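チケット 296
件名:体育館で菓子を食べた生徒の保護者に「飲酒に関する指導のお知らせ」が届く
製品:Olto(生徒指導記録・保護者通知)
連携:Greltum(名簿・区分コードの同期)
起票元:Rangate高等学校 生徒指導室
起票日:2024年1月10日
優先度:中(起票時)→ 緊急(起票元が電話で変更)
状態:解決済み

【起票内容】

お世話になっております。冬の校内バスケットボール大会で、観客席での飲食について指導記録をつけました。本校の規則では観客席は水とお茶のみ可で、菓子類は「飲食物の持ち込み」として記録し、同じ学期に重なった場合だけ保護者に通知を出す運用です。昨夜から、記録が一回しかない生徒の家庭にも通知が飛んでいます。しかも文面が「飲酒の疑いに関する指導のお知らせ」になっています。

今朝から電話が鳴りやみません。内容はだいたい「うちの子が酒を」です。グミです、とお答えしています。

至急、止めてください。

【08:52 Oltoサポート窓口】

お問い合わせありがとうございます。通知の文面は学校様側で編集いただけます。「設定」→「通知」→「テンプレート」をご確認ください。

【08:58 起票元】

テンプレートの文面は正しいです。飲酒の通知には飲酒の文面が入っています。問題は、それがグミに使われていることです。

【09:05 Oltoサポート窓口】

ご不便をおかけしております。ブラウザのキャッシュを削除のうえ、再度お試しください。

【09:07 起票元】

何を再度試すのでしょうか。もう一度送るのですか。

【09:20 Olto技術担当】

窓口から引き継ぎました。再度お試しいただかなくて結構です。キャッシュも、消して困るものではありませんが、消しても何も起きません。

まず送信を止めます。管理画面の「自動通知」をオフにしてください。画面右上ではなく、左メニューの一番下、「その他」の中の「詳細」の中にあります。この配置については社内でも以前から意見が出ています。

【09:26 起票元】

オフにしました。「本当によろしいですか」と聞かれたので、心から「はい」を押しました。

【09:41 Olto技術担当】

停止を確認しました。送信待ちに残っていた分も破棄しています。送信済みは102件でした。同じご家庭への重複はありません。ご兄弟がいる場合も一通にまとめる機能が正常に動いていました。今回に限っては、あまり誇れる話ではないのですが。

以下を教えてください。
・通知が始まった時刻の前後に、どなたかが設定を変更されましたか
・Greltumとの同期は自動ですか、手動ですか
・該当の生徒の記録画面では、区分は何と表示されていますか

【10:03 起票元】

・設定は誰も触っていません。触り方を知っている者がいません。
・同期は自動です。夜に走っていると聞いています。
・記録画面では「飲食物の持ち込み」です。正しく見えます。正しく見えるので昨夜は帰宅しました。

追記。飲酒の通知には「必要に応じて関係機関と連携します」という一文があります。先ほど保護者の方から、関係機関とはどこかと質問がありました。本件の場合、購買部でよろしいでしょうか。

【10:15 Olto技術担当】

関係機関についてはこちらから何とも申し上げられません。

ログを見ています。記録画面はOlto側の区分名を表示しますが、通知の送信時にはGreltumから降りてきた区分表を引き直します。画面と通知で別の表を見ているわけです。設計当時、この二つの表は必ず一致するという前提でした。前提というものはたいてい設計書の最初の頁にあり、誰も戻って読みません。

Greltum側に区分表の書き出しを依頼しました。

【11:40 Olto技術担当】

Greltum側から返答待ちです。受付の自動返信は届いており、「30営業日以内にご連絡します」とありました。電話に切り替えます。

【11:52 起票元】

こちらの電話は引き続き話し中です。

【12:30 Olto技術担当】

区分表が届きました。原因が見えました。

十月のGreltumの更新で、区分名を受け渡す欄の長さが変わっています。以前は文字数で数えていたものが、バイト数になりました。設定値はもとのままで、しかも照合用の短縮欄は 2 バイトです。この文字コードでは、日本語一文字ぶんにあたります。

結果として、
 「飲食物の持ち込み」→「飲」
 「飲酒の疑い」→「飲」
となり、照合プログラムから見ると両者は同じものになりました。複数当たった場合は、重いほうの区分を採用する仕様です。見落としを防ぐための配慮だと、設計書に書いてあります。

【12:38 起票元】

一文字で生徒を判断していたということですか。

【12:41 Olto技術担当】

そうなります。

【12:44 起票元】

念のためうかがいます。「無断欠席」と「無断早退」は大丈夫でしょうか。「頭髪」は何かと一緒になっていませんか。

【13:10 Olto技術担当】

ご指摘のとおり確認しました。

「無断欠席」「無断早退」:どちらも「無」。重いほうの無断欠席になります。
「頭髪」:「頭」で始まる区分はほかにないため無事です。
「表彰」:無事です。表彰が別の指導に化けた例はありません。
「遅刻」:無事です。
「喫煙の疑い」と「喫茶店への立ち寄り」:どちらも「喫」でした。

最後のものは、対象の記録がないため通知は出ていません。喫茶店の区分がまだ残っていることに、当方の担当一同、少し驚いています。

【13:18 起票元】

残っているのではなく、誰も消し方を知らないだけです。

【13:25 Olto技術担当】

では十月から今まで、なぜ表に出なかったかについて。通知は学期内に重なった場合だけ出る設定でした。この回数の判定も、区分が「飲酒の疑い」になると「一回目で即時通知」に切り替わります。十月以降、観客席での飲食の記録は一件も入力されておらず、今回の大会でまとめて入力されたため、初めて条件がそろいました。

十月の文化祭では、記録はなかったのでしょうか。

【13:31 起票元】

文化祭は食べる行事です。

【13:50 Olto技術担当】

失礼しました。

対応方針です。
1. Greltum側の短縮欄をやめ、区分コード(数字)で照合する
2. 修正が入るまで自動通知はオフのまま
3. 誤送信の102件に訂正の通知を送る

3の文面はこちらで案を作りますので、ご確認ください。

【14:15 Oltoサポート窓口】

訂正文の案をお送りします。

「先般お送りした通知につきまして、システムの都合により一部表現に相違がございました。ご了承ください。」

【14:19 起票元】

「一部表現に相違」では、酒の種類が違っただけに読めます。書き直してください。

【14:47 Olto技術担当】

窓口の案は取り下げます。次のとおりではいかがでしょうか。

「昨夜お送りした『飲酒の疑いに関する指導のお知らせ』は、システムの誤りによるものです。お子さまに飲酒の事実も疑いもありません。誤った通知を削除し、記録にも残しません。ご心配をおかけしたことをおわびいたします。」

【14:55 起票元】

こちらでお願いします。「記録にも残しません」は確かでしょうか。進路の書類に関わるので、そこを一番聞かれています。

【15:20 Olto技術担当】

確認しました。生徒の指導記録そのものは「飲食物の持ち込み」のままで、書き換わっていません。誤っていたのは送信履歴の区分だけです。送信履歴からは、該当の区分を訂正済みの印つきで外しました。進路書類の出力は指導記録のほうだけを見ます。こちらは別の表を見ていて助かった例です。
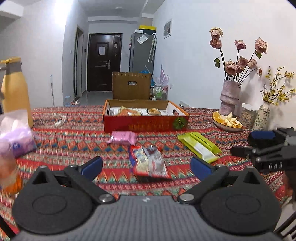 【15:48 起票元】

訂正文の送信前に、区分の説明欄も直しておきたいです。現在の説明は「観客席における飲食物等の持ち込み及びこれに類する行為」で、読む側には何のことかわからず、疑おうと思えばいくらでも疑えます。保護者の方が思い浮かべるべきなのは、柄物のテーブルクロスに赤い縁のスナックの小袋がひとつ、その後ろにピンクの小袋がもうひとつ、という程度の光景です。体育館に持って入れば規則違反ですが、家の食卓にあれば午後のおやつで、関係機関は出てきません。説明欄に「菓子類(酒類は含まない)」と書き足せますか。

【15:57 Olto技術担当】

書き足せます。ただし説明欄の先頭が「菓」になるようお書きください。理由は、今は聞かないでください。

【16:02 起票元】

聞きます。

【16:09 Olto技術担当】

説明欄にも、同じ短縮欄を使った検索がありました。先ほど見つけました。1の修正に含めます。

【16:30 Olto技術担当】

試験環境で修正を確認しました。手順は次のとおりです。

・架空の生徒に「飲食物の持ち込み」を一件記録 → 通知なし(正常)
・同じ学期にもう一件記録 → 飲食の文面で通知(正常)
・「飲酒の疑い」を一件記録 → 飲酒の文面で即時通知(正常)
・「喫茶店への立ち寄り」を一件記録 → 喫茶店の文面で通知(正常。文面に「不良化の第一歩」とあります。学校様でご確認ください)

本番への反映は、試験と同じものをHoの回線で流します。Hoは夕方に混むため、反映は17時以降になります。

【16:36 起票元】

「不良化の第一歩」は消します。消し方を教えてください。

【16:40 Olto技術担当】

「設定」→「通知」→「テンプレート」です。

【16:41 起票元】

朝一番にいただいた回答が役に立ちました。

【17:22 Olto技術担当】

本番に反映しました。訂正通知を送信します。送信先の一覧を添付しましたので、件数が送信済みの件数と合っているかご確認ください。自動通知はオフのままでも、手動の送信は可能です。

【17:35 起票元】

合っています。送ってください。

【17:36 Olto技術担当】

送信しました。

【17:49 起票元】

届いています。職員の中に本校生徒の保護者がおり、その端末で確認しました。その職員も昨夜、飲酒の通知を受け取った一人です。朝から口数が少ない理由がわかりました。

なお訂正通知に対し、保護者の方から一件ご返信がありました。「では、菓子は食べたのですね」とのことです。こちらは本校で対応します。

【18:05 Olto技術担当】

承知しました。そちらは仕様どおりです。

今後の対応を残しておきます。
・Greltumの更新時に、区分表の差分を自動で照合し、一致しなければ通知を止める
・「複数当たった場合は重いほう」を廃止し、「複数当たった場合は送らず、管理者に知らせる」に変更
・停止ボタンを「その他」の「詳細」から出す

三つ目は社内の要望一覧にすでにありました。登録者は前任の担当で、状態は「検討中」でした。本チケットを関連づけ、優先度を上げています。

【18:12 起票元】

自動通知は、いつオンに戻せばよいでしょうか。

【18:15 Olto技術担当】

技術的には今からでも戻せます。

【18:17 起票元】

次の大会が終わってからにします。

【18:20 Oltoサポート窓口】

本チケットを解決済みといたします。このたびの対応について、アンケートにご協力ください。ご意見欄には全角で一文字までご入力いただけます。

【18:24 起票元】

飲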